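Equipment Planning Analyst (Robotic Cells), fixed term

Kokis — Clirnport site, with two days a week from home
Posted September 17, 2025
Reference: 62

Kokis is seeking an analyst to prepare the purchase plan for its next set of handling cells. The post runs for 16 months. The postholder will work in the automation group and will report to Slamet Sitompul.

The group tests each proposed cell in simulation before a purchase request is raised. Reach, finger opening, approach angle and mounting position are checked in a simple rendered room, and the results are turned into a parts list with prices, lead times and spares. The analyst will own that list. At present it is held in several spreadsheets that do not agree on what counts as a spare.
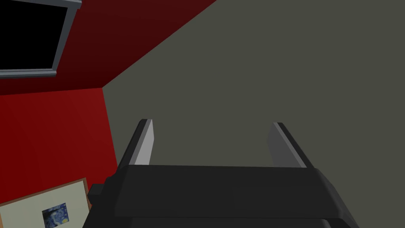 Ravindran Shenoy asks applicants to note that the price of a gripper is a small part of the cost of owning one. Fingers, cabling, guarding, software licences and the hours spent on commissioning all have to be in the plan before it goes for approval, and he would sooner see a dull complete budget than a low one.

Duties

Build and maintain the equipment budget for the Joseph and Taretti lines.
Read simulation output and write purchase specifications from it.
Obtain and compare supplier quotations, including service terms.
Keep a register of lead times — any item above 14 weeks must be flagged to the line manager.
Set out lease and purchase options side by side, with the assumptions stated.
Plan spares holdings for grippers, fingers and controllers.
Attend the monthly simulation review and record changes that affect cost. 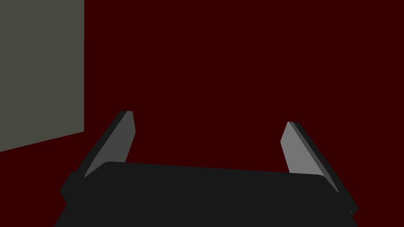

Parallel-jaw gripper in simulation, fingers open, nothing held.

Requirements

Experience of capital budgeting in manufacturing, warehousing or laboratory work. A working knowledge of end effectors and their mountings. Good spreadsheet skills, including the ability to check someone else's. Clear written English.

Desirable: use of any robot simulation package; experience of preparing tenders; some knowledge of machine safety rules. Programming is not required, although the analyst will need to run saved scenes and export their results.

Terms

Full time, 37.5 hours. Salary according to experience. The post is due to start once references have been received. Travel to supplier sites is paid by Kokis and is expected to be occasional until May, when acceptance tests begin.

How to apply

Send a CV and a statement of no more than 300 words describing one equipment budget you prepared, what it left out and how the omission was dealt with. Quote the reference in the subject line. Shortlisted applicants will be given a short costing task on the day of interview.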